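Sweater season is here, and Arkside is folding

If you walked past the old Dalton building on a chilly evening this November and wondered why the lights were on upstairs, it was us, folding sweaters. I went along to the first of the Arkside neighborhood folding nights meaning to stay long enough to write a couple of paragraphs for this page, and I came home three hours later with lint all over my sleeves and very strong opinions about drawers.

The idea came from Latrice Whitfield, who has run the winter clothing swap on Lougher Street for two years now. Last year the swap was a lovely mess. People brought beautiful warm things stuffed into grocery bags, and by the time a sweater reached the table it looked like something you'd wash the car with. Good knits got passed over all morning! So this year she asked everyone to bring their sweaters folded, and right away she started getting messages from people who wanted to know how.

"I had a man send me a picture of a cardigan rolled up like a sleeping bag," Latrice told me. "He was so proud of it. I figured we'd better have a class."

Fifteen people came, which filled the room nicely (a few of us ended up sitting on the radiator cover, and it was warm, so no complaints). Ulla Pelkonen did the teaching. She worked in a knitwear store for most of her life and she folds the way other people shuffle cards. I asked her to slow down twice and she did, sort of.

Her big rule is that you don't need a table. Most of us don't have a clear table at home anyway, or I sure don't. She likes a blanket spread out somewhere you can kneel or sit, with enough give that the knit doesn't slide away from you while you're smoothing it. A fuzzy one is fine, she says, as long as you're ready to pick some fluff off afterward. Start with the sweater completely flat and the sleeves out to the sides, and get the body smooth before you even think about folding. She made us all put our hands flat and push the wrinkles outward from the middle. Then one side comes in with its sleeve laid down along the body, then the other, and then the bottom comes up in thirds.
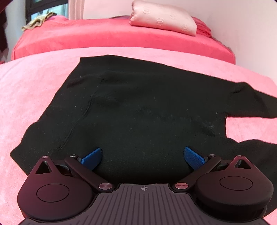 Black sweaters got their own little talk, because half the room had brought one. They show everything. Ulla goes over them with a damp rubber glove before she folds, always in one direction, and she does the inside of the cuffs too. Ka-ming Lai swore by wide packing tape wrapped around the hand, sticky side out, and the two of them had a pretty spirited back-and-forth about it. I've tried both at home since then. The glove was faster for me, but I had to hunt for one, and the tape was already in the kitchen drawer, so make of that what you will.

There was also some debate on hanging. Zawadi Lukumay has hung her sweaters all her life and wasn't about to be talked out of it in one evening. Ulla asked to see the shoulders of the green one she was wearing, and sure enough there were two small bumps, right where the hanger ends would go. Zawadi laughed harder than anyone. She took the handout home, anyway, and told me at the coffee pot that she'd try folding the heavy ones and see how it goes.

My own trouble was the sleeves. I kept folding them straight across the chest, one on top of the other, and ending up with a lump in the middle like a sandwich with too much in it. The fix is to turn each sleeve down so it follows the side of the body. Simple enough once somebody moves your hands for you! By the end I had a stack that stayed up without leaning on anything, and my family has been made to look at it several times.

The group got through 41 sweaters altogether, counting the bag Latrice keeps behind her front door for late donations. They're stacked in bins at the Dalton building now, sorted by size, with the kids' things in a separate bin closest to the stairs. Ronaldo Layug has offered to drive them over on the morning of the swap, and he'd be glad of a second pair of hands for the loading.

There are two more folding nights coming before the swap, both starting at 7 in the evening in the same upstairs room. Bring a sweater or a bagful, and a blanket if you can spare one for a few hours. It doesn't have to be a nice blanket. Coffee is on us, and the Jovska bakery is sending over whatever rolls are left at closing time (the cardamom ones went first, so don't be late).

If you'd like to donate but can't make it to a folding night, you can leave clean knits in the bin inside the front entrance any afternoon. Latrice asks that you check the pockets of cardigans before you drop them off. She's already holding a house key and a pretty nice pair of reading glasses, and she'd love to get them back to their owners.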